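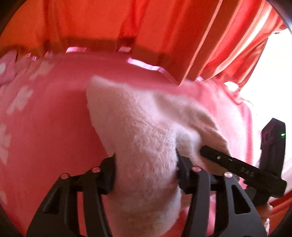 My grandmother folded everything in the house, down to the dust rags, and for most of my life I assumed I would grow into the habit the way you grow into a coat. I am past forty now and I have made my peace with the basket of unfolded cloths under the sink. A shirt deserves folding, I grant you, and so does a tablecloth if company is coming. But take a soft, fuzzy cloth like the pale pink one at the top of this column, all bunched up in its middle, and tell me what a crease would do for it! It is going to be scrunched the minute anyone has a use for it, and plush doesn't mind.

My neighbor Zarmeena Hashmi disagrees with me warmly and often. She keeps 20 cloths in a drawer in her kitchen here in Fletdale, each one in thirds, and I will admit that opening that drawer is a pleasure, a bit like looking into a bakery case. She says the folding calms her down after supper. Well, then she should fold, and I would never talk her out of it. What I object to is the guilt the rest of us carry around, as if a heap of clean cloths were a dirty secret. They're clean. They're soft. Put them where you can reach them and go sit on the porch while there's still some light.

Iqra Bukhari

Print this article
E-mail this article

Recent columns
The case for the mismatched towel
What I learned from 13 jars of buttons
November is for airing the quilts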